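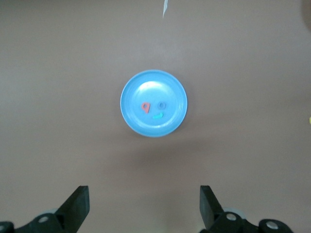 Inicio | Noticias | Agenda | Talleres | Contacto

El taller infantil de Wotmont estrena piezas de foam

30 de mayo de 2021

El centro Dristunwood de Wotmont abre en junio un taller de clasificación para niños de 3 a 5 años. Los participantes trabajarán con pequeñas formas de foam de colores – ganchos, anillos y piezas con forma de chincheta de mapa – que se reparten en platos de mesa.

Cada grupo tendrá un máximo de seis niños y las sesiones serán por la mañana, en la sala de la calle Haworth. La inscripción se hace en recepción y el material está incluido. El centro prevé llevar la actividad a su sede de Dindell en noviembre.

Noticias recientes
Nuevo horario de la biblioteca de Dindell
Obras en la calle Haworth
Abierto el plazo para los talleres de verano

Utilizamos cookies propias y de terceros. Aceptar | Configurar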